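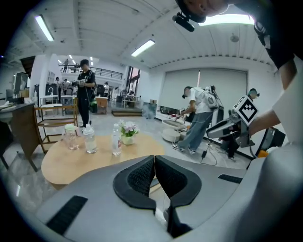 Ticket: Table clearing, bottles dropped on lift
Site: Mundcombe
Status: Open
Priority: Normal

Reported Monday
Task is to clear drinks from a round table and put them in a crate. Glass jars go across fine. Plastic water bottles slip when the arm lifts – 28 drops in 100 tries. Software is Burnari release 4, no changes to the fingers.

Reply from support (Hernau)
Please check the grip force setting. If it is on the jar profile it will squeeze a part-full bottle out of shape and lose it. Try the soft profile and send the log.

Update
Soft profile loaded. Drops down to about one in ten. Short bottles are now all right. Tall ones still tip forward because the grip is too low. It also knocked the flower pot twice on the way out.

Reply from support
Raise the grip height for tall bottles to just under the label. For the pot, mark it as "leave in place" and set the clearance to 2 cm.

Update
Clearance done, pot not touched since. Grip height only holds until restart, then goes back to default. Is there a way to save it?

Also, the Nic Aodha site wants to know if this can be left to run overnight. I have told them no for now. A person still clears the same table faster and doesn't need watching.

Reply from support
Saving is a known fault. Passed to development, ticket stays open.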